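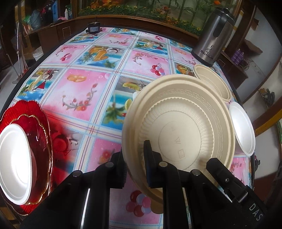
Ticket 865
Opened: 2023-02-17
Customer: Manikandan Warrier
Subject: Wrong rim on plates, Varunmont round set
Status: Closed

I ordered the Varunmont round plates and bowls from the Zurndale store for a family lunch. The listing says plain rim, and the plain ones are what I bought last April. What came is the same beige color and looks like the same size, but the plates have a raised geometric pattern in a band all the way around the rim, and the inner wall is ribbed. The label on the carton says plain. I have not used any of them. I still have some white foam plates and a red glass one with a gold edge on the table, so I am not stuck for today, but I want the set I paid for. The lunch is in 2 weeks.

Reply from Ashwin Shenoy, Zurndale support
Thanks for writing, and sorry for the mix-up. Please check three things for me:
Is the pattern raised or printed?
Do the bowls have it too, or only the plates?
What is the line code on the end of the carton, under the barcode?

Reply from Manikandan Warrier
Raised. I can feel it with a fingernail. The bowls have it too. It is a Greek-key kind of border, with ribs running out from the base on the underside. There is small raised lettering on the base but I can't make it out, even with my reading glasses. Line code on the carton is VR-P.

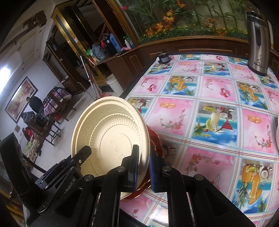 I stacked a few of the new bowls with the old plain ones to see if I could mix them. They don't nest. The new ones sit high and the stack leans, so using both on the same buffet is out. I also tried one of last year's lids from Zendent on a new bowl and it rocks on one side.

Reply from Ashwin Shenoy
VR-P is the plain line, so the carton is right and the contents are wrong. The patterned set is sold as Rissanen and is packed at the same warehouse. The Rissanen bowl has a different rim, so the lids and the old stacks won't match.

I can do either of these:
Replacement plain set, 50 plates and 50 bowls, no charge, return label included.
Keep the patterned set and take a partial refund.

Reply from Manikandan Warrier
Replacement please. Can someone open the carton before it ships?

Reply from Ashwin Shenoy
Yes, I put that on the order. Please tape the old carton shut and leave the VR-P label showing.

Internal note, A. Shenoy
Warehouse checked the shelf and found 2 more cartons labeled VR-P with Rissanen inside. Both pulled and relabeled. Replacement opened and checked before dispatch.

Reply from Manikandan Warrier
New carton arrived. Plain rims, plates and bowls, and the lids fit. Old one went back with the courier. You can close this.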